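Helby Laundry Room Guide
Home Contents Washing Drying Folding Storage Contact
Search this guide Enter a word Go
Last updated: August

Section 2. Folding soft clothes

Welcome to the good part! Washing is waiting, but folding is where a heap turns into a shelf you'll enjoy opening. Sweats and T-shirts are a great place to start - they're soft and they forgive almost anything.

Before you start

1. Clear a flat space at least 50 inches wide.
2. Check that every piece is fully dry, waistbands and necklines included.
3. Turn everything right side out.

Sweatpants and other long pieces

4. Lay the piece lengthwise across the table and pull gently from both ends.
5. Look for bunching in the middle. Lift the loose flap, open it, and smooth it toward the nearest end.
6. Use any stripe or trim as your guide. Once it runs straight, the fabric under it usually does too.

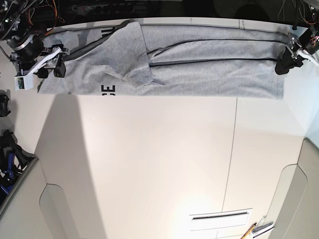 Shalini Chaturvedi: I start from the waistband and work down to the cuffs, and I get far fewer creases than I do going from the middle. Might be worth adding as an option?

Added, and thank you! Try both and keep the one that suits your hands.

CAUTION: Don't iron directly over printed lettering. Turn the piece inside out first.

T-shirts

7. Pick the shirt up by one corner and let it hang for a moment so the folds start to drop open.

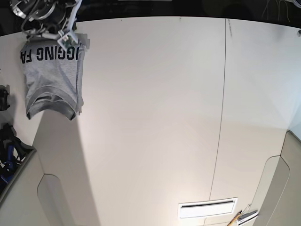 8. Lower it onto the table, print side down, and find the neckline.
9. Fold each side in toward the center, sleeves back on themselves.
10. Bring the hem up to the neckline, then fold once more.

Note: A crumpled side edge is easiest to fix before step 9 - run your palm along it and it settles right down. For shirts stored upright in a Pornine drawer box, add one extra fold and go on to Section 3.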